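4. Loading and Running the Die Cutter

These steps apply to the Vernero manual die cutter with the standard plate set. Card stock up to 400 gsm can be cut with thin metal dies. Do not use thicker stock.

4.1 Preparing the stack

1. Set the machine on a flat table and lower both side flaps until the suction foot grips.
2. Place the base plate on the feed side.
3. Lay one cutting pad on the base plate.
4. Place the card stock on the pad, then the die with its cutting edge facing down.
5. Cover with the second cutting pad.

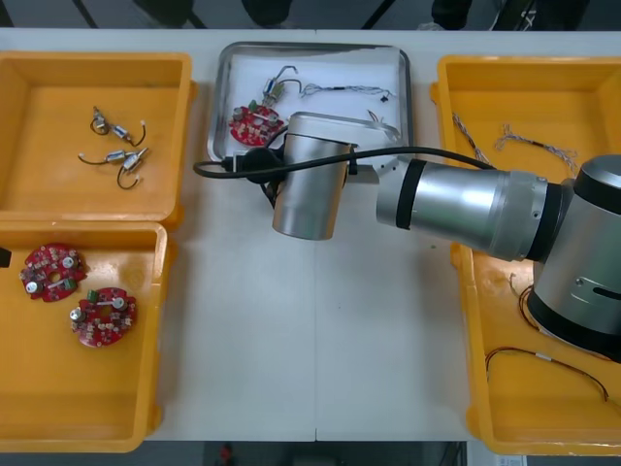

Small motors in a yellow bin, with a steel tray on the same table.

Note: Altura dies are 2 mm shorter on the long side than the die outline printed on the pack. Measure the die itself before trimming card stock.

4.2 Cutting

6. Push the stack forward until the rollers catch it.
7. Turn the handle at an even speed. Some cracking noise from the pads is normal.
8. If the handle stops, turn it back and remove the stack. Take out any shims before trying again.

CAUTION: Keep fingers, sleeves and ribbon away from the rollers while the handle is turning.
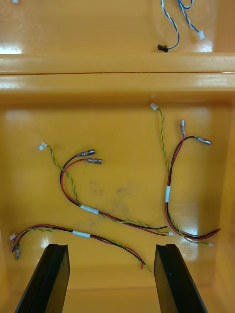
Wire harnesses in the lower compartment of a divided bin.

4.3 Care of the pads

Turn the pads over after every 5 passes. A bowed pad can be used again once flipped. Replace it when cracks reach the edge. Order pads as part 242.

Embossing folders need a different stack. See Section 5.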